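What We Leave Behind: Litter Habits in a Shared Lounge
Student project report, Social Research Methods II
Ayman Kettani
May 14, 2026

Why this topic

My first proposal was on voter turnout. It was returned with the comment "ambitious," so I went looking for something closer to my dorm room and ended up one floor below it, in the Cherkaoui Hall lounge. People go there to study, eat, and leave things on the coffee table for somebody else to deal with. I wanted to know why perfectly clean people (I have seen their rooms) become slobs the moment the furniture is shared.

The reading was more fun than I had feared. Most of it agrees that litter attracts litter: a person who walks up to a clean surface tends to keep it clean, and a person who walks up to a mess adds to it with a clear conscience. Most of it also deals with streets and parking lots. Lounges have been neglected by science, and I was happy to step in. 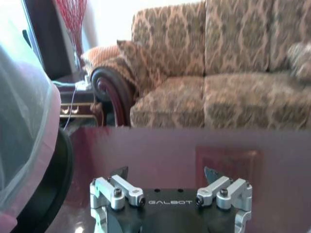 Naima Ouazzani thought I had the wrong end of the problem from the start. People don't copy the mess, she wrote on my draft, they copy whoever is sitting in the room, and if you count trash without counting the audience you will get a very tidy chart of nothing. I added a column for the audience. It was the best advice I got all semester and it cost me two extra evenings with a clipboard.

How it was done

I sat in the corner armchair for seven evenings with a textbook open to the same page. For each person who used the coffee table I wrote down whether they left anything on it, whether trash was already there, and whether anyone else was in the room. In all I recorded 160 visits. I had planned on 200, but the last evening was lost to a fire drill and a birthday, in that order.

I also handed out a short survey and got 35 back. One was used to wrap gum, which I have kept as supplementary data.

What came out

According to the survey, almost everyone always cleans up after themselves. According to the clipboard, these people must live in another building. The gap between the two is the one finding I would bet money on.

Trash already on the table made leaving more trash likelier, as the reading predicted. Company had the opposite effect, but only if the company was awake. Drink bottles were left more often than anything else — I suspect a bottle with an inch of soda in it is legally still a drink, and its owner could be back any minute.

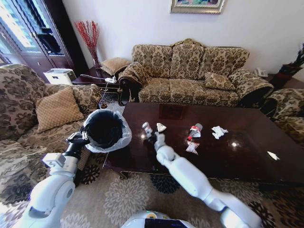
Couldn't you just put a bigger bin in there and save everybody the survey? That was the first question after my class presentation, and it got a better laugh than any of my slides. I had no good answer then. My answer now is that size had little to do with it. The lounge bin was hardly ever full when I checked it. It stood by the door, a good walk from the couch, and people on the couch behaved as though it were in Voltham.

So for the last two evenings I moved it next to the table. Fewer things were left behind, though two evenings is thin evidence and one of them had the birthday.

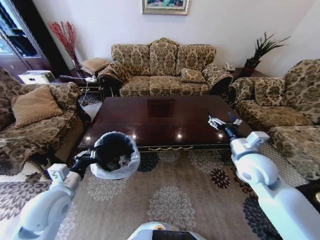
Distance is the part I would study next, with more evenings and a more comfortable chair. A bin within reach asks almost nothing of a person. Even a small black one with a bag folded over the rim, the kind that holds a few crumpled wrappers before it needs attention, would probably do more beside a coffee table than a huge one down the hall. I would also like to try it without a lid, with a lid, and with a sign. My guess is that the sign does nothing, but I have been wrong about voter turnout too.

Limits

I was the only observer, and by the third evening several people had worked out what I was doing. One of them began clearing the table loudly whenever I looked up. I left those visits in, marked with a star. I also can't say anything about kitchens, which follow laws of their own.

The tally sheets and the blank survey are in the appendix. The gum is available on request.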